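How to Make Elderflower Cordial at Home

Every summer I promise myself I'll make enough cordial to last until December, and every summer it has gone by the time the children break up from school. If you've never tried it before, do have a go this year! It needs hardly any special kit and most of the work is waiting.

You will need 20 to 25 good flower heads, a kilo of sugar, a litre of water, three lemons and 50g of citric acid (the chemist usually has it, though you may have to ask at the counter). Pick your flowers on a dry morning, when they smell sweet and a bit like honey. If a bush smells of cats, walk on to the next one.

Give each head a gentle shake over the grass to send the beetles on their way, but please don't wash them, as the pollen carries so much of the flavour. Snip off the thick green stalks with scissors. My grandmother never bothered and hers always had a slightly bitter edge, though we drank it by the jugful all the same.

Put the sugar and water in your largest pan and warm it slowly, stirring now and then, until you can't feel any grittiness under the spoon. Bring it just to the boil and take it off the heat. Add the zest of the lemons, then slice the fruit and drop that in as well, followed by the citric acid and the flowers. Push everything under the syrup, put the lid on and leave it somewhere cool for 24 hours.

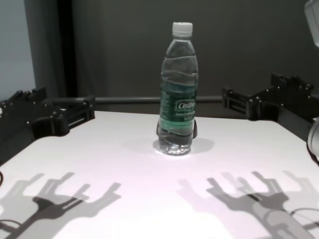
The next day, line a sieve with a clean piece of muslin and ladle the cordial through it into a big jug. It can be slow going, so put the radio on, and try not to squeeze the cloth or you'll end up with a cloudy batch (still perfectly nice, just not so pretty).

Pour it into sterilised glass bottles while they are still warm from the oven, and seal them. It keeps in the fridge for a month or so. For longer than that I freeze it in small tubs, leaving a gap at the top for it to swell.

To serve, mix one part cordial with five parts cold water, still or fizzy, and taste it before adding any more. Jad Aoun, who gave me my first bag of flowers, likes his with a sprig of mint and far too much ice.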